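Handheld gripper demos drift after the first minute or so, what are we doing wrong?

Posted by Skikix in School and Club Robotics
Sunday, December 25, 2022

Yes, I am posting today. The relatives are asleep in front of a movie and I have a project report due when classes start.

Our student team at Drisasham is teaching an arm to pick up desk clutter and put it in a tray. We record demos by hand, with a gripper in each fist and a marker cube on each gripper so the tracking knows where they are. We started in November and we have 464 recordings. The short ones are lovely. In the longer ones, one gripper slowly wanders off, and by the end the software believes my left hand is inside the desk. 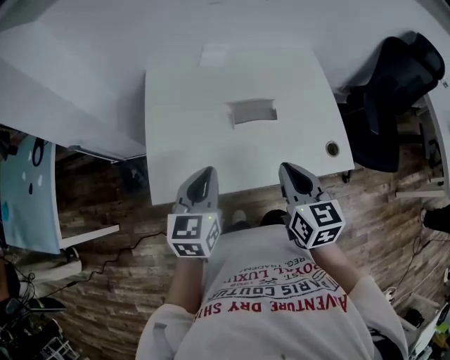
We recalibrate at the start of every session, and the drift comes back anyway. It's worse on the left. My teammate thinks it's the software, I think it's my teammate, and our advisor thinks we should write it up under "future work." Has anyone seen this? I'd like to keep the recordings if they can be saved, as my shoulders won't do them again.

Tsegereda Worku

I coach the club at Uventhorpe and we lost most of a semester to something very much like this. Check the dull stuff first.

Is the cube tight on the gripper? Ours were held on with two screws, and one had backed out enough to let the cube rock when you squeezed. You couldn't see it by looking. Hold the gripper body still, push on a corner of the cube with your thumb, and watch the tracked position on screen. If it moves, there's your left hand inside the desk.

Then look at how you rest between picks. People get tired and let their wrists roll, and the cube ends up edge-on to the camera with hardly any of a marker facing it. The tracker guesses, and it guesses with great confidence. We cut our takes to 60 seconds and made everybody put the grippers down in between. There was moaning.

As for saving the old ones, if the cube slipped once and stayed slipped, you can work out the offset and correct everything after it. If it was rocking the whole time, I'd keep the first part of each take and throw out the rest. We had 628 and kept up to half, depending on who you ask. The arm trained on the smaller pile did better, which was annoying for those of us who had recorded the larger one.

One more thing: record a short take where you touch both grippers to the same marked spot on the desk at the start and again at the end. If the two readings don't agree, bin it that day while you still remember why.

arriaga_lab_rat

its the lighting. its always the lighting. we had a window and moved the desks and it was fine

Skikix

Thumb test done (I have a key to the room and no holiday spirit). The left cube rocks. The right one doesn't. I have apologized to my teammate by text and he has replied with a single thumbs up, which I'm choosing to take as technical support.

Will try the touch-the-spot trick when we're back. There is also a window, so I'm not ruling anything out.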